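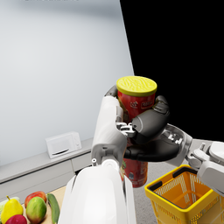

Notebook, May, started a bit after 4 pm

Okay, dual boot on the old workshop tower, second attempt. Writing it all down this time so I don't have to rediscover my own mistakes in the fall. The goal hasn't changed: keep the Windows install that runs the label printer software, put Linux next to it on the same drive, and get a boot menu that lets anyone pick one without calling me over.

Where I left things last time: Windows was still booting fine, the Linux installer ran right to the end and said everything was great, and then the machine went straight into Windows as if I'd done nothing at all. No menu, no pause, nothing. I poked at it for an evening and went home annoyed.

First job today was a backup. Full image of the drive onto the big external, the one with Sundley written on the case in marker (that's the name I gave the share, so if you're looking for it on the network, same thing). The image came out at 683 GB, way more than I expected from a machine that prints labels. Turns out somebody's old video exports are still sitting in the public folder. I left them alone. I did check that the image mounts and that I could open a few files out of it, and I'd ask everybody else to do that too before touching partitions, please and thank you.

While the copy ran I went through the firmware settings on the other tower, the one called Irnholm, just to compare. Same board, same case, and that one has been dual booting happily for ages. Good thing I looked! Irnholm boots in UEFI mode only. The problem machine (Idus, for anyone reading this later) was set to the mixed mode where it accepts UEFI and the old legacy style. So here's my theory. When I booted the installer stick last time I must have picked the legacy entry in the boot list. The stick shows up twice in there, once with UEFI in front of the name and once without, and I bet I just hit the top one. Windows on Idus is installed the UEFI way. So I had two systems on one drive that didn't even use the same way of starting up, and the firmware went with the one it knew.

Checked it from the Windows side. System Information, the line that says BIOS Mode, and yes, UEFI. Then I looked at the drive and there's one small EFI partition with only the Windows files in it. Nothing from Linux in there at all. That pretty much settles it for me.

Before changing anything:

Turned off Fast Startup in Windows. It's under the power options, behind the link about what the power buttons do, and it's grayed out until you click the other link to unlock it. Every single time I forget about that second link.

Checked for drive encryption. Off. If it had been on I'd have gone hunting for the recovery key first, and that would have been the end of today.

Did a real shutdown, not a restart, and waited for the fans to stop.

Then into the firmware. Set it to UEFI only, saved, and let Windows start once to make sure it still would. It did, no complaints. I left Secure Boot on, since the distro we use is signed and Irnholm runs with it on as well. I know some people on the bench next door always switch it off first thing. I'd like to see a reason before I do.

Now for the partitions. The leftovers from attempt one were still on there – one big ext4 and a little swap. I deleted both from the live stick, so there was free space at the end of the drive again. I'd shrunk the Windows partition last time from inside Windows, and I'd do it that way again. The Linux tools can do it, but Windows is fussy about its own stuff, and when it does the shrinking itself it doesn't run a disk check for half the morning afterward.

I had wanted to give Linux more than the 300 GB that was free. Windows said no. Disk Management offered me a tiny bit extra and that was it, even though there's plenty of unused room in there. It's the unmovable files thing: something sits way out toward the end of the partition and Windows won't shift it. You can turn off the page file and hibernation, reboot, shrink, and turn them back on, and I've done it on other machines, but 300 is more than enough for what we want here, so I let it go. If someone really needs the space later, clearing out those video exports would be a nicer place to begin.

Install, take two. This time the stick got picked with UEFI in front of the name. You can tell right away, by the way: the UEFI start screen on this distro is a plain text menu in black and white, and the legacy one has the pretty logo. I saw the pretty logo last time and thought nothing of it. Sigh.

Chose manual partitioning. One ext4 for root, no separate home, swap file instead of a swap partition. The existing EFI partition gets mounted at /boot/efi and does NOT get formatted. I looked at that checkbox about as hard as I've ever looked at a checkbox. Format that one and Windows won't start, and you get to spend your evening with a recovery stick.

The copying part took 10 minutes, a lot quicker than I remembered. Reboot, pulled the stick, and... boot menu! Linux at the top, firmware settings at the bottom, and no Windows in between. Progress, I guess.

I knew that one, at least. Newer GRUB versions don't go looking for other systems unless you tell them to. Opened /etc/default/grub, and the line with GRUB_DISABLE_OS_PROBER was there but commented out. Took out the hash, made sure it said false, then sudo update-grub. It found the Windows Boot Manager right away. Rebooted, picked Windows, it started. Rebooted, picked Linux, it started. Went back and forth a couple more times for the pleasure of it.

Other small things, in no order:

The clock. After going from Linux back to Windows the time was off by several hours, as always. Windows keeps the hardware clock on local time and Linux wants UTC. I fixed it on the Linux side with timedatectl set-local-rtc 1. It prints a stern warning about daylight saving and it may well have a point, but the label software stamps times on things and I didn't want to mess with the registry on the Windows side. If the clock acts strange when the hour changes, look here first.

Default entry. I set GRUB to remember whatever was picked last (GRUB_DEFAULT=saved and GRUB_SAVEDEFAULT=true). The print people will nearly always land in Windows that way, and I'll nearly always land in Linux when I'm on a roll. Menu timeout is 10 seconds. I tried a shorter one and missed it twice while reaching for my coffee.

Shared folder. Linux can read and write the Windows partition fine now that Fast Startup is off. I still made it mount read only by default. If you want to move files between the two, use the Segura folder on the network drive, it's there from both sides and you don't risk anything.

Wifi worked out of the box, sound too. The card reader doesn't, and I haven't looked into it. It might need a newer kernel, or it might just be broken, I don't recall it ever working in Windows either.

Still open:

A big Windows update could put its own boot entry back in first place. It happened on Irnholm once. If Idus suddenly goes straight to Windows again, don't reinstall anything! Go into the firmware, boot order, move the Linux entry back up, done. I'll tape a note with that on the side of the case.

I also want to make a fresh image now that both systems work, so we have a good one to go back to. Sundley has the room if I drop the old image from before attempt one. Going to leave today's alone until the new one has been tested.

Last thing before I packed up was a test label from Windows. Came out crooked, but that's the roll. Need to order the wider ones.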